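3.2 Objects left on shared tables

The second part of the study looked at what people leave behind on a table when they get up from it. We kept a record over April in the two reading rooms at Koubek, where the tables are shared and no places are assigned. Each entry gave the object, its position on the table, and whether it was still there at the next round. Rounds were made by Bohumila Ondrejka and Matúš Šimek, who used the same paper form throughout. The full set came to 539 entries, of which 392 concerned drink containers of one kind or another.

Drink containers were divided into cups, cans, glass bottles and plastic bottles. The last group turned out to be the hardest to code. A cup with a lid was nearly always treated by other visitors as rubbish once its owner had left, and was pushed to the end of the table or thrown out. A plastic water bottle was treated with more care. Visitors told us they could not be sure whether it was finished with, and several said they would sooner pick another seat than move it. Figure 4 shows a clear plastic water bottle standing upright on a light wooden tabletop.

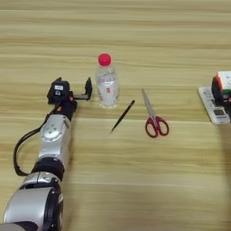 Figure 4. Clear plastic water bottle, upright, on a table with a pale wood-grain surface.

Position mattered more than we had expected. Bottles placed near a corner were passed over in most cases, and the rest of the table filled up normally. Bottles standing well in from the edges were read as a claim on the whole table, even when there was no bag, coat or book to go with them. We had coded position in three bands (edge, middle, center), but the middle and center bands were merged after Šimek and Ondrejka disagreed on too many entries. The merged band is used in Table 6 and in the rest of this section.

Posture was coded as well. An upright bottle was more often left alone than one lying on its side, and this held for both rooms. We did not record how full the bottles were. Vaněk had suggested this at the planning stage, but clear plastic is difficult to read from the aisle and the form was already long.

The color of the table may have played a part. The tables in the larger room have a pale finish, and a clear bottle on them is easy to miss from the doorway. Three visitors said they had sat down before noticing that there was one. The smaller room has dark tables – bought earlier, from a different supplier – and no one there gave a similar account. The rooms also differ in lighting and in how busy they are, so we do not treat this as a finding. Section 3.3 takes up the entries for bags and coats, which were coded on a separate form.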